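Storage bins for toiletries – frequently asked questions

Which bins suit a mixed set of tubes, bottles and small boxes?

Use open bins with a raised rim, one product type per bin where space allows. Cluvis bins are sold in 27 sizes.

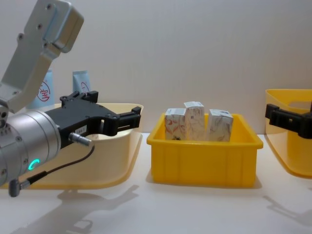
Can bins be washed?

Yes, by hand, up to 40 °C. Let them dry fully before refilling.

Should tubes and boxes share a bin?

We advise against it. A leaking tube will soften cardboard, and cartons take up floor area that bottles need.

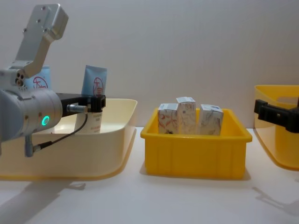
Cartons keep best when stored on end in a bin shorter than they are. The three white boxes in the yellow bin stand this way, with their tops above the rim – each can be lifted out without moving the others. Tubes can stand crimped end up in a wider tray, as the two light-blue ones do.

What is the load limit?

2,000 g per bin, evenly spread.

Who handles replacement orders?

Write to Hortensia Apaza at the Nosthorpe office. Orders over 300 units ship in July.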